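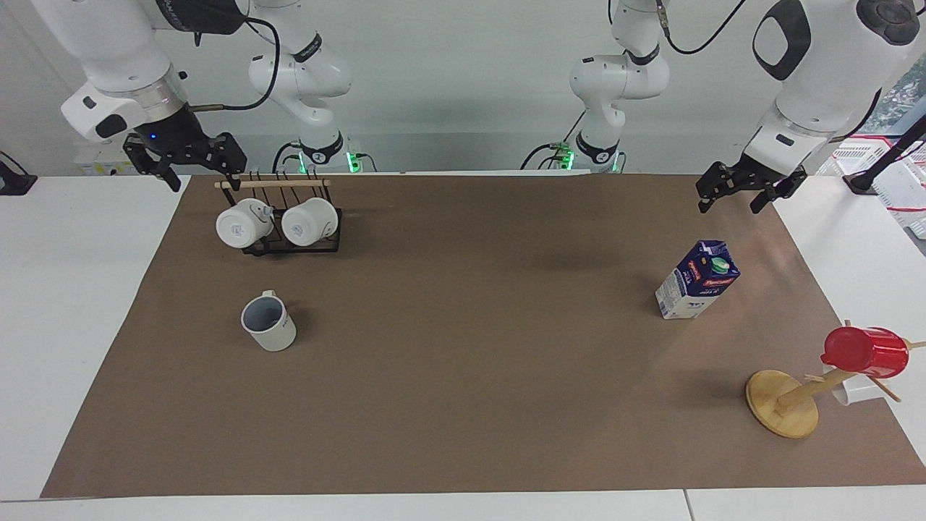 July
Anqi Deng

I've been promising for ages to write about Alois Imhof and his painted chests, and it's early, and the coffee is made, so I'm going to start and see how far I get before the house wakes up. This will be long. Get comfortable!

If you've never heard of him, that's fine, hardly anyone outside the Rostano valley has. He painted furniture all his working life. Dowry chests mostly, then wardrobes, then cradles, and toward the end a lot of small boxes, when his knees were bad and he couldn't kneel in front of anything big anymore.

I first met one of his chests in Nadja Eder's hallway, where it was holding winter boots. I had walked past it for years (years!) with my coat half off and never once bent down to look at the front of it. Then I dropped a glove and there were these two birds looking at me from under a pear tree.

The birds are what most people remember. Everybody in the valley painted birds on chests, facing each other over a heart or a vase, very stiff and proper. Alois turned one of the pair so it's looking back over its shoulder. A small thing, but it makes the whole panel feel like somebody has just walked into the room.

Nadja's grandmother apparently hated that. She had ordered a chest like her mother's and thought he'd made a mistake, and she wanted it done over. He told her she could bring it back in a year if she still minded. She didn't bring it back, and she used to tell the story at every wedding as if she had been on his side the whole time.

Let me back up a bit and talk about the paint, which is where I get carried away, so feel free to skip down.

The older valley chests were done in casein, a milk paint. It's flat and chalky and dries very fast, so you have to know where your brush is going before you start. You get those lovely quick petals, one push and lift of the brush, because there just wasn't time to fuss with them.

Alois learned on casein from his uncle and he could do the quick petals in his sleep. But in his thirties he started putting thin layers of oil glaze over the top, which took him days and days, and his shading gets so soft. Look at his pears next to his uncle's pears. The uncle's are a nice clear yellow shape with a red cheek. You could pick up one of Alois's and it would have some weight to it.

There was grumbling, naturally. Veronika Widmer, who has been restoring valley furniture since before I could drive, told me the older painters called it "the varnish disease." They thought he was showing off. She also told me that half of them were doing it themselves inside ten years, and she can prove it, because she's the one who has had to clean them.

Veronika on cleaning a glazed chest, as close as I can remember it: "You go in with a swab and your heart in your mouth. The dirt and the color are both brown and only one of them is supposed to come off."

I love her. I could listen to her talk about swabs all day long.

Somebody asked me last time whether he worked from patterns. Yes and no. He had a stack of pricked paper patterns from his uncle, where you dust charcoal through the pinholes to get your outline, and he used those for borders his whole life. Tulip borders, rope borders, that wavy one with the dots that I always think looks like a river.

For the center panels he quit using them pretty early on. He drew straight on the wood with a carpenter's pencil, and in places where the glaze is thin you can still find the line. On one wardrobe door there's a whole rooster he changed his mind about, sitting very faintly underneath a basket of plums. His daughter used to say good morning to it.

The daughters! I should have started with them. He had two, and both of them painted, and I think we've been giving him credit for a fair amount of their work. The younger one did lettering. If you have an Imhof piece with a name and a verse on the lid, look at the capital letters. If there's a little curl like a snail inside the bowl of the R, that's her.

The older one did borders when he was behind on orders, and Selina Gasser thinks she did more than borders. Selina has been going through the account book, page by page, and she is the most patient person I know. There are 305 pieces listed in it, and next to a good many of them there's a small cross in different ink. She thinks the crosses are the older daughter's.

I went back and forth on whether to believe that. A cross in an account book could mean paid, or delivered, or "this man is trouble, ask for the money first." But then Selina laid out her snapshots of the marked pieces in one row and the unmarked ones in another, and the leaves really are different. On the marked ones the leaf tips all bend the same way, to the left, like there's a bit of wind.

I'm left-handed myself, so I sat down that night with a brush and a scrap board and painted leaves until I ran out of room. Mine leaned too. That isn't proof of anything, and we don't even know which hand she used, but I went to bed very pleased.

A word about blue, before I forget. People will tell you a real Imhof has a blue ground. Plenty of them do, a grayish blue like a rainy afternoon, but he painted on green and on a dark ox-red just as happily, and I'd hate for somebody to pass over a red one at a yard sale on account of that. What the customer could pay for had a lot to do with it.

The red ones are my favorites, if I'm allowed to have favorites. The white flowers come up off that background like they've been lit from behind. Nadja has always said I only like them because they match my kitchen, and she may have a point there.

How do you tell if yours is one of his? I get this question more than any other, so let me give you what Veronika gave me. Start with the back. He never painted the back, but he did wipe his brushes on it, down low on the left side, and you'll often find a smudgy patch with every color in the chest all in one place.

Then open the lid and smell it. I'm serious! He rubbed the inside with linseed oil and something else, maybe juniper, and on the ones that have stayed closed it's still there. Mine smells like a pencil case that somebody left in the woods.

And then look for the bird. If both birds are facing front like soldiers, it might be very early, or it might be the uncle, or it might be a perfectly nice chest by one of the neighbors, which you should also be glad to own. Please don't strip it. Please, please don't strip it.

I drove 50 miles once to see a chest that had been stripped down to bare pine and waxed. The owner was so proud of it, and it did have a beautiful grain, and I said so. Down inside the keyhole there was a little crumb of blue left. I've thought about that crumb more than I probably should.

To answer the question that's already come in while I was typing: no, I don't know what they're worth, and I'm the wrong person to ask. I can tell you what I traded for my small box, and that was a bicycle and a week of babysitting.

The other thing I wanted to get down is what he said about the birds, because I've seen it told a few different ways. Nadja's mother asked him straight out why one of them was always looking back. She got this from him in person, over the kitchen table. He said, "A bird that looks straight ahead has been stuffed."

There's a longer version going around with a hunter in it, and I'd love it to be true, but she never heard that one from him and neither did anybody Selina has talked to.

If you live in the valley, or your people came from there, would you go look at your old furniture for me? Under the tablecloths, out in the garage, the thing the TV is sitting on. Selina has matched a good part of the account book to real pieces, but plenty of the later small boxes are still missing, and those got given away as christening presents and went all over.

Pictures of the back are every bit as useful as pictures of the front. And if there's a name on the lid, tell us the name, even if you don't know who it was, and especially if there's an R in it.

Okay, I can hear feet on the stairs, and somebody is going to want pancakes. I haven't even gotten to the cradles, and there's a good story about the one with the moon on it, so I'll pick this up again tonight after supper if I can keep my eyes open.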